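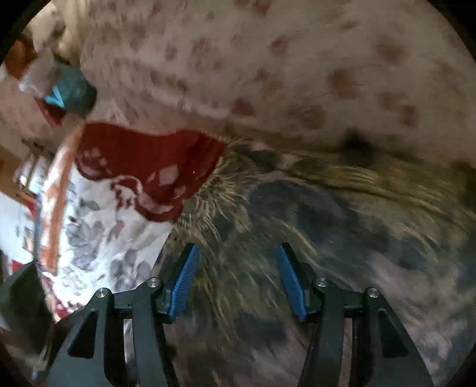

Home | Diary | Songs | Older entries | Newer entries | About

14/11/2022

Choir again tonight, and I came home so wound up that I ate two bowls of cereal standing at the counter and now I'm writing this instead of sleeping. We finally sang the whole of the Rovari piece from start to finish without stopping! It fell apart on page 5, and the altos came in a full bar ahead of everyone (I am an alto, I was one of them, I was possibly the loudest), but we kept going and we got to the end. That last chord. I've been hearing it in my head since the parking lot.

I should back up, because I haven't written since October and a lot has gone on. Eino Hirvonen has taken over conducting for the winter. He's a completely different animal from Ritva. She used to run us through warm-ups for half the evening, sirens and lip trills and that thing with the tongue out, and then we'd sing three songs and go home. Eino does one hum, a scale on "noo," and straight into the hard part. The first night I hated it. My throat felt like a gravel road. By the second week I'd started humming in the car on the way over, and now I get there ready to go and I love it. I love it so much. You walk in, put your coat down, and a minute later you're in the middle of a suspension with the basses rumbling under your feet.

The Rovari is a set of 4 winter songs and we're doing all of them at the December concert. The first is the pretty one that everyone will go home whistling. The second is a lullaby in 5/4, and I can't count it. I've tried saying "hippopotamus" under my breath, which was Kauko's advice, and it works right up until the word "snow," where the rhythm flips over and the hippopotamus ends up in the wrong place. The third is very fast and very short and I have nothing to say about it except that I breathe in all the wrong spots. And the fourth is the one from tonight. It starts with just the sopranos on one note, a long, plain note, and then the seconds slide in underneath, and then us, and it opens up like somebody pulling back curtains all the way down a hallway. We have the G that turns it from minor to major. US! Altos never get that note. I've been in choirs since I was a teenager, and I could list every good alto moment on one hand.

I did practice this weekend, for once. I sat on the rug with the score and a pencil and marked every breath, then sang my part along with the rehearsal track until the neighbor's dog joined in. He's a little flat. I also went back and listened to the recording from our spring concert, which I'd been putting off, and it's much better than I remembered. There's a wobble in the Psarras folk song where we all clearly looked down at our music together, but the blend is lovely, warm and round, and on the last verse I could pick out Ritva's voice from the side, singing along when she was meant to be conducting. 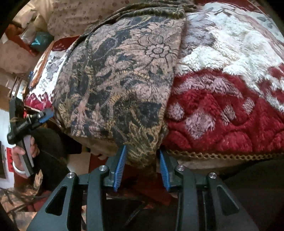

Tuulikki Ojala thought we were taking the fourth song too slowly, and told Eino as much over the coffee, right in front of everybody. She said the sopranos run out of air on that opening note, that they're already staggering their breathing as much as they can, and that if he wants it to float he has to give them a tempo where a normal human being can float. I held my breath a bit. Ritva would have smiled and changed nothing. Eino asked her to sing it at the speed she wanted, so she did, right there with a cookie in her hand, and it was faster and it was better. He wrote the new marking in his score on the spot. 28 singers in that hall and I think every one of us picked up a pencil.

So we tried it her way after the break, and that was the run where we got to the end. I don't want to make too much of it. The third song is still a mess, and the tenors need one more person (they always need one more person). But I had that feeling in my ribs, the one where you stop hearing yourself and only hear the chord, and I hadn't had it since before we stopped meeting. I'd kind of wondered if it had gone for good.

Things to do before next week: learn the words to the lullaby properly, verse two especially. Tape the cover back on my score. Ask Kauko if he still has the spare black folder. Drink more water. Figure out where a person is supposed to breathe between "river" and "running."

It's past midnight and I have to be up for work and I'm still humming the G.

Comments

Kauko Nurmi
Yes, I have the folder, it's yours. And the hippopotamus is fine! You're rushing the "pot." Come early and we'll clap it through together.

Ritva Halonen
I was NOT singing along in the Psarras. (I was.) So glad the fourth one is opening up for you all. I'll be in the audience with tissues.

Toivo Lappalainen
We sang that set in Cloton years ago and breathed after "river" every time. Just make it quick and keep the vowel going in your head. I envy you that alto line, the basses get the same note for a page and a half.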